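Aula 7: separar peças com dois braços

Bem-vindos de volta! Antes de ligarmos seja o que for, peço um bocadinho de paciência para rever a tarefa, que na semana passada (confesso) expliquei depressa demais. O tabuleiro de aço fica sempre ao centro, forrado a papel, com as caixas amarelas de um lado e do outro. Cada família de peças tem a sua caixa: solenoides, placas redondas, feixes de fios. O tabuleiro é a origem e as caixas são o destino, e convém que os nomes no vosso programa digam isso mesmo!

Vejam com calma as duas vistas, a da mesa e a do punho, e pensem no que cada uma deixa saber ao programa.
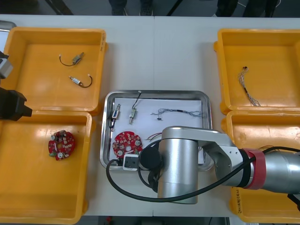
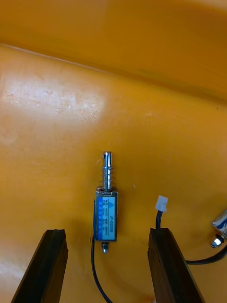

Patricio Quezada perguntou se não bastava a câmara fixa, já que as posições das caixas são conhecidas e o segundo fluxo de imagem só atrasa o ciclo. A pergunta é boa e merece resposta comprida: as caixas são conhecidas, sim, mas a orientação de cada peça não é, e um solenoide agarrado de través escapa-se com facilidade. Usem a vista fixa para escolher a peça e a do punho para acertar o ângulo antes de fechar os dedos.

Para a próxima aula, cada grupo entrega 35 tentativas registadas, falhadas incluídas (as falhadas são as que mais me interessam, não as apaguem!). Leiam também o capítulo sobre preensão, a partir da página 191.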